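El taller de robótica Putholm cierra el trimestre con un módulo de manipulación a dos brazos

30/12/25 - Redacción

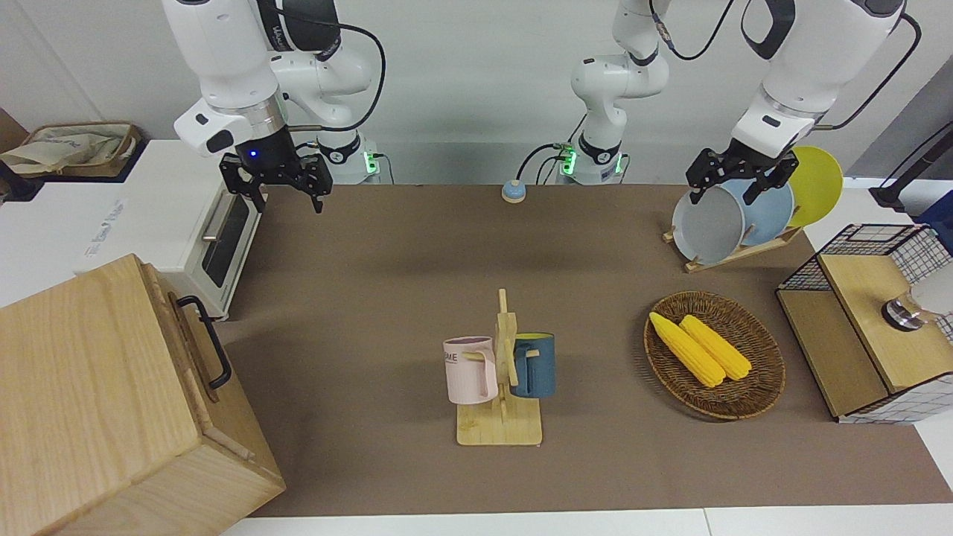 El grupo de estudiantes del taller Putholm ha completado el módulo de manipulación doméstica, última parte práctica del curso antes del receso de invierno. El ejercicio consiste en programar y teleoperar un robot de dos brazos con pinzas paralelas para ordenar vajilla: platos en un escurridor y tazas en un colgador de madera.

Los estudiantes trabajaron en 4 equipos. Cada equipo registró demostraciones por teleoperación, las etiquetó y entrenó con ellas una política de control. El mínimo exigido era de 200 demostraciones válidas por equipo. El conjunto final, una vez depurado, suma 500 episodios de platos y el resto de tazas; otros 142 se descartaron por pérdida de sincronía entre las articulaciones y el vídeo.

Según Elvia Xolalpa, responsable del módulo, la mayor dificultad está en el agarre por el borde. "El plato ofrece muy poca superficie de contacto. Un error pequeño en la inclinación de la muñeca hace que gire dentro de la pinza", explica. Los equipos ajustaron la fuerza de cierre y redujeron la velocidad de aproximación en el tramo final de la trayectoria.

El segundo problema fue la coordinación. Los dos brazos comparten el espacio sobre la mesa, y la primera versión del planificador detenía ambos cuando las trayectorias se acercaban demasiado. Ataberk Akyol, alumno del equipo Ogura, propuso asignar prioridad al brazo que sostiene un objeto - el otro espera en una posición elevada - y la solución se incorporó al código común del curso.

La evaluación tuvo en cuenta la tasa de éxito, el tiempo por ciclo y la calidad de la documentación. El código y los registros quedan en el repositorio interno del taller, a disposición del grupo siguiente.

Las clases se reanudan tras el receso con un módulo de calibración de cámaras, que se impartirá en la sede de Prostavdale. La inscripción se hace en la secretaría del taller.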